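Open day at Haddad, Pradetville
Project report by Firdevs Çetinkaya

Our class got 45 minutes in the Haddad robot lab on Tuesday, and I could've stayed all day! The arm (they call it Ulo) works on old desktop PCs, and I stood there with my notebook forgetting to write. The memory slots were what I wanted to see most.

Ulo's gripper and the open Dell tower:

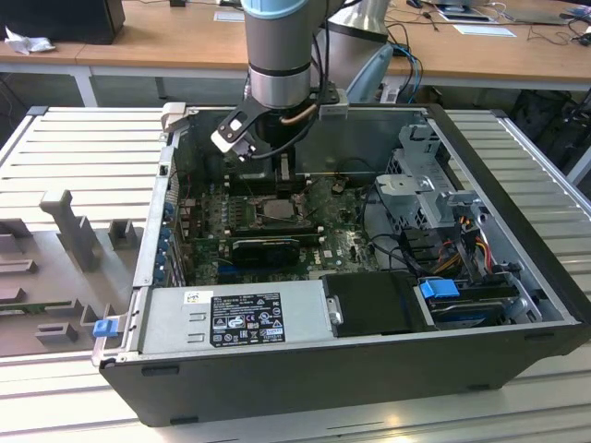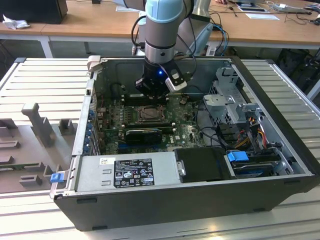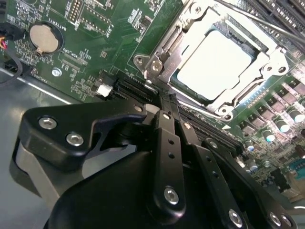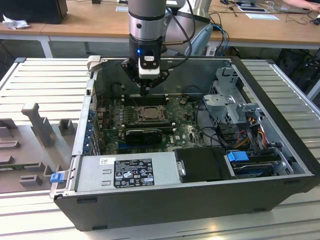 What I want to try next

Jerum, our club arm, only has 10 saved positions, so I'll start with one slot and go really slowly.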